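4.2 How people talk about ironing and folding

When we first sat down with the households in Cestport, we expected to hear mostly about washing machines, and we did hear a fair amount about those, but what people really warmed to (often over a second cup of tea) was the work that comes after the wash. Of the 72 people we spoke with, many could tell us who had taught them to fold a shirt, and several got up to show us. Younis and Goossens, working in Vakau, met the same eagerness, and we are grateful to them for sharing their notes so freely.

We sorted these accounts into 3 groups: folding as duty, folding as rest, and folding put off until tomorrow. The last group was the liveliest by far! One woman told us she had kept a "chair for later" in every home she had ever lived in, and that her mother had kept one too. A crumpled cloth (Figure 3) carried very different meanings depending on who was speaking, and older speakers tended to be the more forgiving.
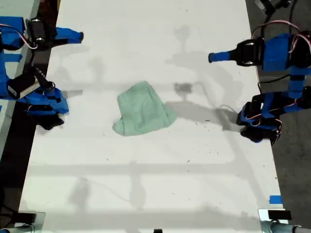 Figure 3. A light green cloth, bunched and creased, on a white tabletop.

Forgiveness of this kind came up again when we asked about guests. In Skorkau, people spoke of tidying the front room and simply closing the door on the rest, and they said so quite cheerfully. We return to closed doors in Section 5.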